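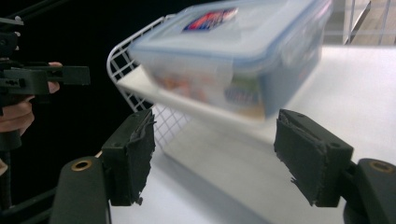 Wednesday, after tea

Snake at the school again. A brown, Mulugeta reckons, though he only saw the back half of it going under the library steps. Iresha rang through at ten to nine and we kept both junior classes on the oval side until the catcher came out from Tidard. That's 40 kilometres and he had another job first, so it was nearly eleven.

He lifted two of the boards and had a look with the torch. Nothing. Charged us the call-out all the same and said to ring if it shows itself.

Juniors did reading in the hall. Orathai took the little ones for singing because the library was shut. Lunch was indoors for everyone and the noise was terrible.

Sent the note home at 2. Three parents had already phoned by then, one to ask if she could come and get her son, which she did.

Need to get the gap under the steps meshed. Lertchai has a roll left over from the chook pen and will bring it tomorrow. Also the long grass along the Panyasiri Road fence, I asked for that to be slashed back in May and it still hasn't been.

Home by five. Leftover soup. Rang Mum.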